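Search this archive Enter keyword Go Advanced search

3. Picklist Values and Free Text in Shared Record Forms

Most of the record systems used in small and medium companies allow the administrator to add his or her own fields to a form. The administrator selects a type for the field, gives it a label, and decides on which page layout it will be shown. In our earlier section we treated the layout. In the present section we treat the type, and we limit the discussion to the two types between which our administrators hesitated most often: the picklist, where the user selects one value from a closed list, and the short text field, where the user writes what he or she wants. The choice looks small at the moment when it is made. It becomes expensive later, when reports are built on the field and other teams begin to depend on it.

The material comes from Besska, a record system that was in use at Vurklow, a company which manages and repairs rented apartments. Vurklow gave us an export of 3208 work records from one form, together with the change history of all custom fields on this form. The export did not contain names of tenants or addresses. The form was designed by Dalva Mendonça before our study began, and she kept notes on the reason for each change, which were a great help to us. Where the notes and the change history did not agree, we followed the change history and asked her afterwards.

The field we study most closely is called "Item." It tells which object in the apartment the work is concerned with. In the first version of the form, Item was a text field. In the second version it was a picklist. In the third version, which is the one still in use, it is a picklist that depends on another field, "Room," so that the user sees only the values allowed for the selected room. We therefore have three versions of the same field, used by more or less the same people for the same kind of work, and this makes the comparison easier than it is in studies where two companies are compared.

3.1 How the values were grouped

Before the versions could be compared, the values had to be brought to a common form. Two of us, Jeferson Guerra and Elżbieta Wysocka, read the values of the text version separately and put together those which in their opinion named the same object. Spelling mistakes, plural forms and differences in capital letters were removed first by a short script. The script did not try to understand the words. It only trimmed spaces, changed all letters to lower case and replaced a small number of known typing errors.

After this the two readers worked by hand. They had the Item value, the Room value when it was filled in, and the free description of the work. They did not have the name of the user who created the record, because we were afraid that knowing the habits of one user would influence the grouping. When the readers disagreed, Marloes Prins read the record and decided. Most of the disagreements were about parts. If a user writes "faucet," it is not clear whether the faucet of the sink or the faucet of the shower is meant, and the description does not always help. We decided to keep a part as its own group when it is ordered and replaced separately, and to put it under the larger object when it is not.

We are aware that another rule was possible. A company which invoices by object and not by part would probably prefer to put all parts under the object. We tried this second rule on a sample of 300 records, and the order of the three versions did not change, so we report only the first rule in the rest of the paper.

3.2 Three kinds of error

In the text version the typical error is the synonym. The same object is written with two or more words, and a report which filters on one of the words loses the others without any warning. The users did not see this as an error, and from their point of view it is not one, as every record could be understood by the person who read it. The problem exists only for the person who makes the report. In the interviews several users were surprised to hear that the system does not know that "fridge" and "refrigerator" are the same thing.

In the simple picklist the synonym disappears, but a different error takes its place. The list had become long, and the users selected a value near the top of it, or the value "Other." According to the notes of Mendonça, "Other" was added for the rare cases and was expected to be used seldom. It was used for common objects also, when the user did not find the object quickly. Here the description often contained the name of the object in clear words, although a value for exactly this object was present in the list. The information was in the record but not in the field, and the report could not reach it.

In the dependent picklist we find a third kind of error, which we did not expect. The user selects the wrong room in order to make the wanted value visible. One user explained that the washing machine in some apartments stands in the hall, but the value "Washing machine" was offered only for the kitchen and the bathroom. She therefore selected "Kitchen," and the repair person went to the kitchen. An error in one field was moved to another field by a rule that had the purpose to prevent errors. This kind is harder to find than the other two, because both values are valid and their combination is valid also.

It should be said that the three kinds are not equally serious for everybody. The person who makes the report suffers most from the first and the second. The person who does the repair suffers most from the third. When the administrators at Vurklow discussed which version was best, they had in our opinion different readers of the record in mind, and this was not said in the meeting.

3.3 Who is allowed to add a value

A closed list must be opened from time to time. In Besska there are two settings for this. With the strict setting, only the administrator can add a value. With the open setting, the user can propose a value while the record is being created, the record is saved with the proposed value, and the administrator accepts it or merges it later. Vurklow used the strict setting during the second version and the open setting during the third.

The strict setting gives a clean list and many records with "Other." The open setting gives fewer records with "Other," but the merging has to be done by a person, and in December it was not done at all, as Mendonça was on leave and no other administrator had the right to merge. The proposed values from this month remained in the list and were copied by other users, who could not see that they were only proposals. Natanael Leite, who built the connector between Besska and the reporting tool Coste, found them when a report showed more groups than the list officially had. We think that a proposed value should be visibly marked in the form until it is accepted. It is a small change in the interface and it would have stopped the copying - at least the part of it that was done in good faith.

A related matter is the order of the values. Besska sorts them by the alphabet unless the administrator arranges them by hand. Mendonça arranged them by hand once, with the most frequent values first. The users liked it less than she hoped. They had learned the alphabetical places, and for some time after the change they selected the neighbor of the value they wanted. The change history shows that the alphabetical order was restored, and the manual order was not tried again.

3.4 Labels in everyday words

The last point concerns the words themselves. The list of the second version was imported from the parts catalog of a supplier, Stuvonska, where the names are made for ordering and contain the material and the type of mounting. Users who came from the office had difficulty with these names, and users who came from repair work had none. In the third version the labels were rewritten in everyday words, and the catalog name was moved to a hidden field that is filled in automatically. We consider this a good solution, with the condition that one label can lead to several catalog names and somebody must then choose between them.

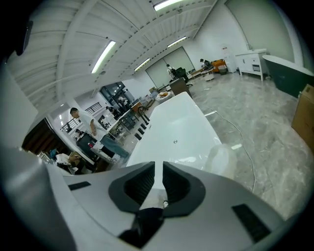
Figure 2

The level of detail of a label should follow the question that the field has to answer, and for Item the question is only which object the work is concerned with. A large white bathtub, as in Figure 2, needs one value in the list, "Bathtub," and its small round drain fitting needs a second value only if the company follows the rule on parts given in 3.1. The color does not belong in the label. Neither does the shape, even if a tub becomes narrower toward one end. Such properties can be written in the description, where the repair person will read them, and if they are later needed for a report they should get a field of their own. At Vurklow this was requested for the color of doors, and the field was added as a picklist with the open setting. We did not include it in the comparison because it was in use only for the last part of the export.

Contact the editors | Copyright held by the authors | Back to top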